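Stalton Study Week: my group's report
Written up by Wafula Nyaga, 28 Jul 2023

I'm meant to start with our aims, so I'll get them out of the way. We had a week in Stalton to look at how people get to the public library there and to come up with two ideas, one the council could do this autumn and one that would take a few years. Our group was me, Seo-ah So and two others from the Tuesday seminar who asked to be left out by name (fair enough, they did the maths and I'm very grateful).

The first day was mostly walking. We got off the train, dumped our bags at the hostel and went straight up the hill to the library with our tutor, Dr Okafor, who walks at a terrifying speed. By the time we reached the top I'd already filled two pages with notes about kerbs. There are a lot of kerbs in Stalton! Seo-ah drew a map as we went along, and that scruffy pencil map ended up being the thing we used most all week, far more than the printed one we'd been given.

On the second day we did our survey. We'd planned to stand outside the library, but of course everyone outside the library has already got there, so after lunch we moved down to the Nustel estate, which is the part of town the library staff told us they hardly ever see anyone from. We got 52 people to fill in the form. I'd hoped for more, but it rained, and a wet clipboard is a miserable thing to hand to a stranger. People were really generous with their time all the same, and one lady kept us on her doorstep for ages telling us about the old mobile library van and the driver who used to save the large print westerns for her husband.

The van came up again and again after that. We hadn't put a single question about it on the form (it stopped running before any of us had heard of Stalton), so all of that is in my notebook and none of it is in the spreadsheet. Dr Okafor said to treat it as evidence anyway and write down who said what as soon as we'd left each house, and that's how I spent most of the evening.

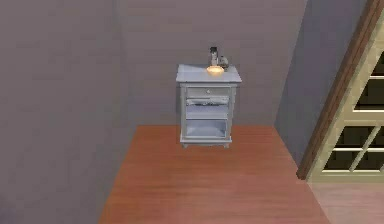 The bus was the other big thing. From Nustel you have to go into the town centre and change, and if the first bus is late you wait 60 minutes for the next one up the hill. We tried it ourselves on the third day. Seo-ah and I missed the connection and the other two made it, so half the group had a nice sit down in the reading room while we stood at the stop eating crisps. I did the walk instead on the way back and it's fine going down, but I wouldn't fancy it with a pushchair.

Then came the proposals, and here we had a bit of a row, to be truthful. I wanted to go big and bring the van back. Seo-ah thought we'd never get the money and that we should start with something small that could open in September. We went round and round on it over two cups of tea each and in the end we did both, with hers as the short-term plan and mine as the long-term one.

Her plan is a book shelf and returns box in the Ovell community room, at the bottom of the estate. You'd order online or by phone, and your books would come down with the council post twice a week. We costed the shelving, the box and the posters at £490. The room manager was keen, but she'd want it kept away from the fire door, and we had to redraw the plan to suit her.

My plan is the van, shared with two neighbouring villages so that Stalton isn't paying for all of it. I couldn't get a proper price for the vehicle in the time we had, and I've said so on the slide. What I did get was a quote of £1,750 for fitting shelves and a ramp to one the council already owned.

The last morning was the presentation. We'd been given ten minutes and my section ran over (sorry, everyone), so the bit on opening hours got squashed into one sentence. The questions were mostly about the returns box: who empties it, what happens at Christmas, whether it would fill up with crisp packets. We had an answer for the first one.

If I did the week again I'd do the doorstep chats first and write the form afterwards. I'd also bring a waterproof clipboard cover and better shoes. The full survey results, Seo-ah's map (scanned, with the tea stain) and our slides are in the group folder, and the revised costings will go in once the other two have checked my adding up.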